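Mestholm students set the table, one virtual saucer at a time

The robotics club at Mestholm High School has spent most of this fall trying to put cups on saucers, and if that sounds like a small ambition for a room full of teenagers with a Thursday afternoon to themselves, you should come and watch them do it. The club is working entirely in simulation this year, which means the robot, the table and every dish on it live inside a computer, and a student wearing a headset and a pair of tracking gloves moves the robot's arms by moving her own.

The project goes by the name Gekasix, after a long and cheerful argument over what to call it that took up most of the first meeting. It was started by junior Ye-rin Noh, who had helped out at her aunt's tea shop over the summer and came back to school wondering how hard it would be to get a robot to set out a tea service. Pretty hard, as the club soon learned! The members had built wheeled robots before, for the county meet in Grumier, but a hand with fingers was new to every one of them.
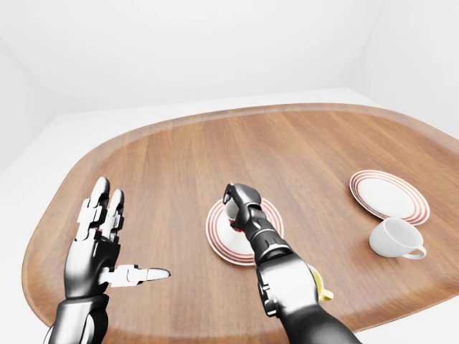
Noh and her teammates chose cups and saucers over easier things like blocks or balls for a reason that anyone who has ever washed up after a big family dinner will understand. A cup has a handle on one side, it wants to roll, and it has to be let go of gently. The practice table has a white cup over on its side in front of one of the red-ringed saucers, while the robot's right hand has its dark fingers closed around another cup at the other saucer. Getting from there to a properly laid table is the whole exercise, and the students take turns at it, with one person driving, one keeping notes and everyone else offering advice – a good deal of advice, on the afternoon we visited.

"You think you know how to pick up a cup, and then you have to do it with somebody else's fingers," Noh said. "The first week I kept squeezing way too early. My hand was closed and the cup was still over there somewhere."

Each try is saved, good or bad, and the club hopes to have 100 clean ones by the end of the semester. Those recordings will then be used to teach the robot to do the job with no student in the gloves. The notebook that goes with them is worth a look all by itself. Next to the times and the run numbers there are little comments in several different colors of ink, such as "too fast again," "thumb went under," and, from a very good day, "YES" underlined twice.
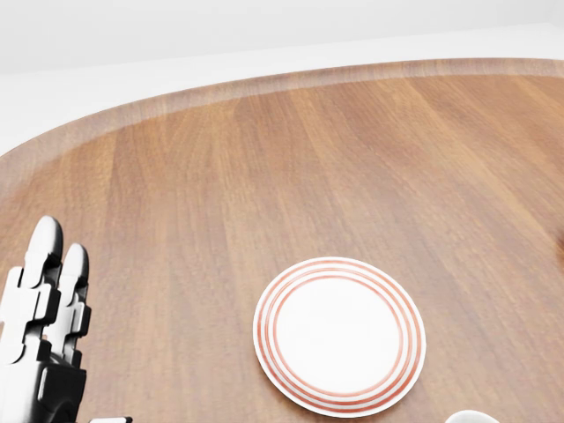
Faculty adviser Martin Yuen, who teaches physics and has run the club for five years, likes that a bad run costs nothing but a couple of minutes. In earlier seasons a dropped part could mean a week of waiting for a new one, and the younger members tended to hang back and let the seniors do the driving. Now the freshmen are first in line for the gloves, and two of them have already become the people everyone else goes to for help with the tricky business of turning a cup right side up.

The club will show its work at the school's open house on October 27, 2026, in the library, where visitors will be welcome to try on the gloves and have a go themselves. Younger brothers and sisters are welcome too, and there will be real tea, poured by real people, along with shortbread from the baking class. In January the group plans to add a teapot to the table – Noh is looking forward to it, and Yuen says he has asked for one with a nice big handle.

The robotics club meets in Room 5 after the last bell on Thursdays. New members can join at any time of the year, and no experience with computers or robots is needed.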